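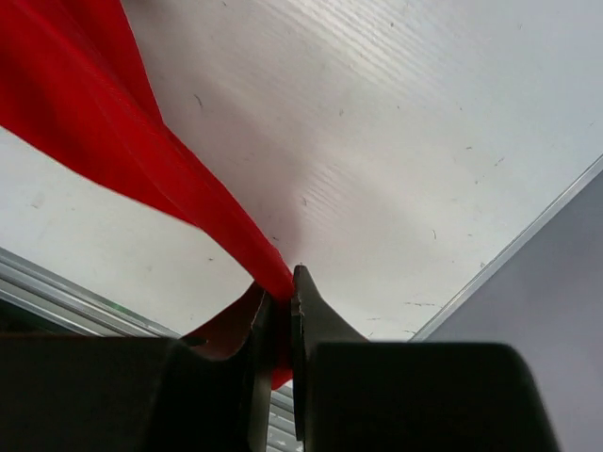
Acta de la reunión de agosto
Coro popular Byun, Evville
Lugar: sala pequeña de la biblioteca de Evville
Hora de inicio: 19:12

1. Acta anterior

Se lee y se aprueba sin cambios. Se corrige únicamente el nombre de la tercera pieza del concierto de primavera, que figuraba dos veces.

2. Balance del concierto de verano

¡Qué noche! Se vendieron 221 entradas, la cifra más alta desde que cantamos en el patio de la biblioteca, y hubo gente de pie junto a la verja hasta el segundo bis. Las contraltos piden que conste el aplauso después de la habanera, y consta con muchísimo gusto. Queda pendiente devolver a Dokell dos pies de micrófono y un alargador. El técnico de Dokell avisó de que el cable de la mesa hace ruido si se pisa, y habrá que pedir otro para la próxima.

También se comenta el orden de las piezas. Casi todo el mundo coincide en que la nana funcionó mejor de lo esperado colocada justo antes del descanso — el público se quedó callado un buen rato antes de aplaudir — y se propone repetir esa colocación en invierno.

3. Repertorio de invierno

La dirección presenta 12 piezas, cuatro de ellas nuevas. La que más ilusión despierta es el villancico a cinco voces, con una entrada de los bajos preciosa y bastante traicionera (compás 20, conviene llevarlo marcado desde casa). Las partituras se repartirán en el primer ensayo. Quien prefiera letra grande, que lo diga antes para no hacer copias de más.

Los tenores preguntan si se puede bajar medio tono la última pieza. Se probará de las dos maneras y se decidirá cantando. 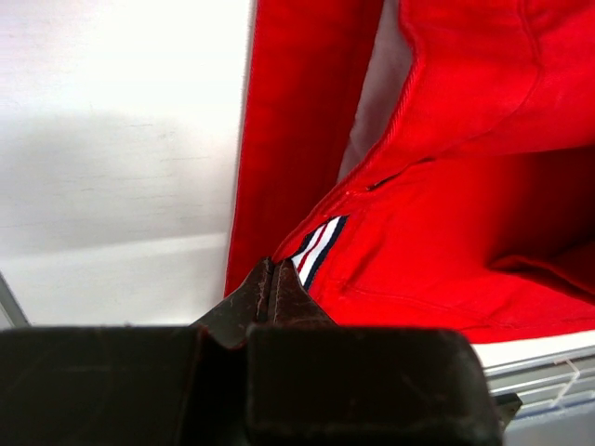 4. Vestuario

El vestuario de invierno llevaba tres reuniones aplazado y por fin hay acuerdo: pantalón o falda en negro y una prenda roja arriba, a elección de cada cual. Se habló un rato largo del tono, y ganó por mucha diferencia un rojo vivo como el de la prenda de la foto, con un tejido que recuerda a la sarga y que debería lucir bien bajo los focos. No hace falta que todas las prendas sean iguales. Para quien no tenga nada de ese color, la tienda Grolley ofrece precio de grupo a partir de 20 unidades, y la lista para apuntarse estará en la mesa de la entrada durante los ensayos.

Se descartan los fulares. Hubo defensores apasionados, pero en el último concierto se enganchaban con las carpetas.

5. Salida a Grolley

La tienda nos invita además a cantar en su patio una tarde de noviembre. Propuesta aceptada por unanimidad y con palmas. Serían cinco piezas, sin amplificación, y quedaría sitio para ensayar allí mismo una hora antes.
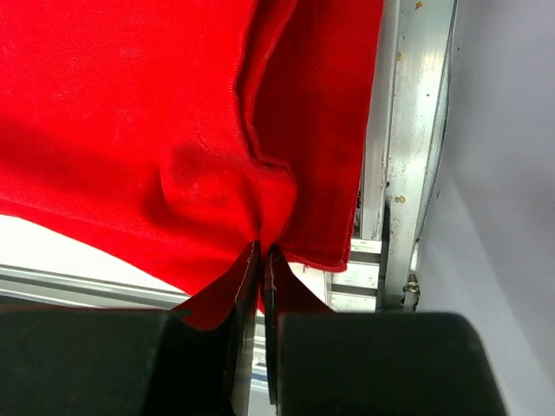

Desde la cuerda de sopranos se pidió que en esa salida se cante también algo que el público conozca y pueda corear, aunque no esté en el programa de invierno, porque en los patios la gente se anima enseguida y da pena dejarla con las ganas. La idea gustó muchísimo y se abre una lista de sugerencias.

6. Cuentas

La cuota sigue en 115 euros por temporada, con posibilidad de pagarla en dos veces. Se aprueba comprar un atril plegable para la dirección y forrar de nuevo las carpetas más gastadas.

7. Ruegos y preguntas

Se ruega puntualidad en el calentamiento. Se pregunta por la llave del armario de partituras: hay copia en el mostrador de la biblioteca. Se agradece el bizcocho de limón, del que no quedó nada para quienes llegaron después del punto 3.

Se levanta la sesión a las 20:50. Próxima reunión, en octubre, en la misma sala.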